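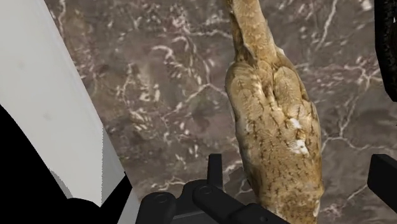
Homden Trail Society

Progress report to the Malik Fund, second period
Oct 7, 2023

The trail between Homden and Ustard now exists for most of its length, and you can walk it without apologizing to a farmer. At the time of our last report neither was true. Of the 16 marker posts in the grant, all are in the ground and 3 are in the wrong place. They were set according to the county map, which shows the old ford where it was before the creek had other ideas. We will move them before the ground freezes.

Brush clearing went better than planned on the Ustard side and much worse on ours. The blackberry on the slope behind the Homden pump house had been described in our application as "light growth." We would like to withdraw the phrase. It took four weekends and two pairs of loppers, both of which we are claiming under small tools.

The July opening walk was held in the rain. We had printed 212 trail maps and gave away a good many of them, mostly as hats. The people who finished said kind things about the view from the ridge, which that day was of the inside of a cloud. Several have been back since to check.
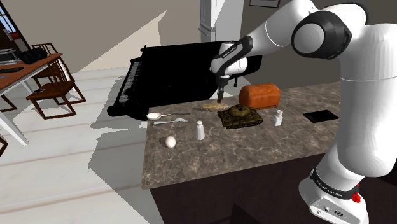 Homden Trail Society

Spending is close to budget. Lumber for the footbridge cost more than quoted, gravel cost less, and the two nearly cancel out. The line for "signage, interpretive" has not been touched. We have three drafts of the text for the Welteda marsh board and they disagree on whether Welteda was ever a village or only a very ambitious barn. The county archive has the tax rolls that would settle it and has asked us to be patient, in a letter that took six weeks to arrive.

You asked about drainage. The low stretch past the marsh still floods after a hard rain. We put in 7 of the stone crossings shown on the drawing and they work well up to the point where the water is higher than the stones. The next step is a short boardwalk. A sketch and a price are attached as Appendix B. The price is real. The sketch is best viewed with goodwill.

Still to do in this period: move the posts, hang the second gate (delivered, but hinged for a left-handed field), and repaint the arrow at the Ustard road, which currently sends walkers into the feed store. The feed store has not complained.

We do not need more money for any of this. We would like permission to shift the unspent gravel funds to the boardwalk, and to extend the final report date until after the spring thaw, when we will know which parts of the trail have stayed where we left them.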